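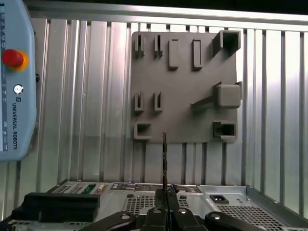

Re: Protective stops when inserting into chassis, cell 2
Friday, August 2, 2024

On the list, Manolakis support wrote:
> Can you say where in the move the stop occurs, and whether the
> part is still in the fingers afterward? Please also send the
> payload setting and the approach height.

The stop comes on the way down, after the approach point and before the part reaches the slot. The part stays in the fingers every time. It has turned a little in the grip, though, so the lower end is no longer in line with the slot and lands on the metal next to it. The arm keeps pushing until the force limit trips.

Approach height is 330 mm above the base plane. Payload was set for the old Dudico fingers and we never changed it when the new ones went on. That was our mistake. I corrected it on Monday and the stops became less frequent, but they did not go away.

We went back through the log. Out of 712 cycles there were 56 protective stops, and all but a few were on the long thin parts. The short ones seat without trouble from the same program. The long parts are held near the bottom, with most of the length standing up above the fingers, so it does not take much to tip one.

There is also a safety point I want on record. After one of these stops an operator cleared the message on the pendant and reached in to straighten the part while the arm was still enabled. The arm did not move and there was no injury. The instruction sheet from Fimport only says "clear and resume," which is not good enough. Until it is rewritten, our rule is: press the red emergency stop, then touch the part. Restart only from the home position.

What we have changed so far:
- payload corrected
- insertion speed cut to 20 mm/s
- grip point moved higher on the long parts

The higher grip helps, but the fingers now come close to the chassis wall on the last position. I don't want to go further without a different finger shape — Flornico has quoted a pair with a shallow groove, delivery in September.

Two questions for anyone running a similar cell. Do you check the angle of the part after pickup, and if so, with what? And has anyone used force mode for the last part of the insertion without it hiding a bad grip?

I can post the program and the log if that is useful.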